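3.2 Opening the towers and sorting what comes out

Teardown was done at the Civdale bench, same two people throughout (Gallagher and Makhubela). 74 desktop towers in the final set, all office machines, all bought as mixed scrap lots through Mulder. Lots were not sorted by age. Anything with a cracked board or missing power supply was set aside and does not appear in Table 2.

Order of work was fixed after the pilot. Side panel off, then cables, then drives, then power supply, then processor, board last. In the pilot we let each person pick their own order and the times were all over the place, so those 14 units are reported separately. Cables first turned out to matter more than we expected. In a small tower the power leads run through the gap between supply and drive bays, and pulling a drive with the bundle still in the way costs time and sometimes a connector.

Drive bays are the part that differs most between makers. Some cages need four screws out, others let go with one plastic latch. Colored latches were found faster by Makhubela and by Gallagher both, though we did not set out to test color and the lot mix is uneven. Markings stamped in the metal (ODD1, ODD2 for the optical positions) helped when writing up the log, less so for the actual work. We coded a cage as "tool-free" only if the drive came out with no driver at all. Screws holding the cage itself to the chassis were not counted aganst it.

Power supplies: logged from the printed face where it could be read. Efficiency badge noted if present, otherwise left blank. Blank does not mean unrated. No supply was opened, for the obvious reason, and all went whole into the Nesier bins.

Processors were left in the socket untill the board was clear of cables on all sides. Retention lever up, chip out, straight to a tray. Bent pins were recorded per board. Boards weighed after, bare, on the 500 g scale, the heavier ones on the bench scale (see 3.4 for the offset beteen the two). Seven boards were weighed twice by mistake, first reading kept.

Layout of a typical Dell tower in Fig. 3.
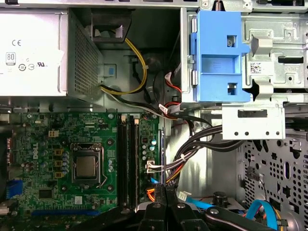 Fig. 3. Open Dell desktop tower: power supply, drive bay with blue latch, board with processor in socket.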